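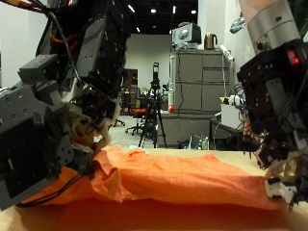
So, the cloth results are in and I've been grinning since Monday! We trained the Judano policy on 788 demos, then threw out the ones where the two hands pulled against each other (I did the sorting myself, with far too much tea) and that left 700. Fewer demos, better folding. I really didn't expect that.

The trick, borrowed from the Nikside write-up, is predicting both hands as one action, 4 steps ahead, where we used to run 2 separate policies and hope. Corners still go wrong when the fabric bunches up, and I've no idea yet if it'll cope with towels. More on that once I've fixed the logging, grr.

Print this post | E-mail this post

This site uses cookies. By carrying on you agree to our use of them. OK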